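Clearing out the back room at Panier

The supply room at Panier had not been emptied in years when the shop's office manager decided to do it over a weekend, starting Sat 2 March. She asked that her name be left out, mostly because of what she found in there.

"I threw out 90 binders the first morning," she says. "Some were for suppliers that closed before I was hired. I kept the Pledov invoices and that was it."

She had priced new storage from Vekora in October. The quote was $516 per cabinet before delivery, and she decided to keep the old ones.

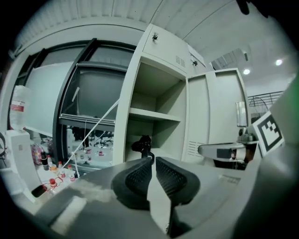

Her rule for the room is that paper and liquids never share a cabinet. "We lost a whole box of receipts to a leaky bottle of cleaner," she says. Bottles and containers, including the ones with red caps, now stay low down behind glass. "If something drips, I want to see it from the door." The gray metal cabinet is for paper, and its shelf is still bare. She plans to fill it slowly, with current files only.

Does she lock anything? "The upper compartments, yes. Payroll goes in there. The rest I leave alone. People need tape and they need it now."

The two days of work cost her $232, nearly all of it for hauling. She would spend the money again, but would book the truck for the second day instead of the first.

Next is the hallway closet, where around 400 flattened boxes are waiting. "Some of those I might keep," she says. "The good ones, anyway."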